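Tevia Table Demonstration: Set-up Guide for Open Days
Section 4: Laying out the bottle-and-tray task

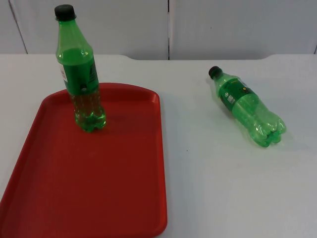

Figure 4.1. Tray and bottles on the table, arm out of view.

This section covers the tray task as shown to visitors. It assumes that the arm has been mounted and checked as set out in Section 2, and that the fixed camera has been aligned as set out in Section 3. Sorting and stacking tasks are covered in Section 5.

In the tray task the arm picks up a bottle from the table and sets it on the tray. One run is one bottle. The operator resets the table by hand between runs.

4.1 Items needed

Serving tray, red plastic, raised rim
Soft-drink bottles, green plastic, with caps fitted
Lint-free cloth
Layout card (supplied in the lid of the Caluvness case)
Floor tape for the visitor line
Key for the control box

Use bottles with the label still on. The detector was set up on labelled bottles and may place the grip point too low on bare ones. Bottles may be of different heights. A tall bottle and a short one can be used in the same session without changing any setting.

NOTE: The tray must contrast with the tabletop. A white or pale grey tray is not suitable for the Tevia table. Red is the default, and the colour value stored in the Rarkuvmont profile is for a red tray. If another colour is used, repeat the tray calibration in Section 3.4.

4.2 Preparing the table

1. Put the arm in the park position. The control panel shows PARKED.

2. Turn the key to HOLD and take it out. The person laying out the table keeps the key.

3. Wipe the tabletop with the dry cloth. Small dark specks do not affect detection. Anything larger than a bottle cap must be removed.

4. Check the wall panels behind the table. They must be closed and free of posters, badges or notices. Printed matter in the camera view can be picked up as a label.

5. Switch on the overhead lights. Close the blinds if direct sun reaches the table. Soft shadows under the bottles are acceptable. Hard-edged shadows are not.

CAUTION: Do not lay out the table with the key in the control box, even when the arm is parked.

4.3 Placing the tray

1. Set the tray on the left side of the table, as seen by the camera.

2. Slide it towards the near side until the closest part of the tray leaves the camera view. The far rim and the back right corner must stay in view. The software finds the tray from these two features and does not need the rest.

3. Turn the tray until its right-hand edge matches the line on the layout card.

4. Press lightly on each corner in turn. If the tray rocks, replace it. A warped tray will cause upright bottles to fall when the arm lets go.

NOTE: Scuffs on the floor of the tray are normal after a season of use and need no action.

4.4 Placing the bottles

1. Stand the first bottle on the tray, towards the back left, with its base a little in from the far rim. This is the reference bottle. It is not moved during the run.

2. Lay the second bottle on its side on the bare table, to the right of the tray. This is the target bottle.

3. Turn the target bottle so that the cap points to the back of the table and to the left, and the base points to the near side and to the right. The arm approaches from the near side, and the grip is planned across the label.

4. Leave clear table between the tray and the target bottle. The gap must be at least 13 cm at its narrowest point.

5. Keep the rest of the tray and the near part of the table empty.

6. Look at the preview screen. Compare it with Figure 4.1. The cap of the reference bottle must be inside the picture. If it is not, move the bottle and do not tilt the camera.

CAUTION: Do not use glass bottles. Do not use full bottles. The gripper force in the demonstration profile is set for light plastic, and a full bottle can slip during the lift.

NOTE: A lying bottle may roll if the table is knocked. If this happens during a run, press PAUSE, wait for the arm to stop, and start again from step 2. Never reach in to steady the bottle.

4.5 Visitor line

1. Tape the visitor line on the floor along the open sides of the table, outside the reach marked on the layout card.

2. Allow up to 11 visitors at the line. Larger parties are split and the second party is shown the Kasprzak display in the meantime.

3. Place the emergency stop on its stand, on the operator's side of the line, where it can be reached without stepping forward.

4. Children must stand with an adult. Bags and pushchairs stay behind the line.

4.6 Starting the run

1. Check that all hands are clear of the table.

2. Put in the key and turn it to READY.

3. Select TRAY TASK on the panel. The preview shows one outline for the tray and one for each bottle.

4. If an outline is missing, go to 4.8. Do not start the run.

5. Tell the visitors that the arm is about to move, then press START.

6. Stay within reach of the emergency stop until the panel shows PARKED.

The arm leaves the park position, stops above the target bottle, closes, lifts, turns the bottle upright and lowers it onto the free part of the tray. The pause above the bottle lasts up to 5 seconds while the grip is planned. Visitors often take it for a fault, so mention it beforehand.

4.7 Resetting between runs

1. Turn the key to HOLD and take it out.

2. Lift the target bottle from the tray and lay it down again as in 4.4, steps 2 to 4.

3. Check that the reference bottle has not shifted.

4. Return the key and select REPEAT.

After every fourth reset, wipe the gripper pads. On a Saturday session with back-to-back parties, wipe them whenever a party changes over.

Visitors may choose a new angle for the target bottle if they ask. The operator places it. Angles with the cap pointing to the near side are outside the demonstration profile and will be refused with message T2.

4.8 Messages

T1, tray not found. The back right corner is hidden or out of view. Repeat 4.3.

T2, no grip. The target bottle is at a refused angle or too close to the tray. Repeat 4.4 from step 2.

T3, extra object. Something other than the tray and bottles is on the table. Remove it with the key out.

T4, tray full. The bottle from the last run has been left on the tray. Carry out 4.7.

If the same message comes up again after the table has been laid out afresh, end the demonstration, park the arm and enter the message in the session log. Do not change the camera settings while visitors are present.

4.9 Closing down

1. Park the arm and remove the key.

2. Take the bottles off the table. Store them upright with the caps on.

3. Wipe the tray and store it flat. Do not stack other items on it.

4. Lift the floor tape and return the layout card to the case.

Continue with Section 5 if the sorting task is to be shown in the same session.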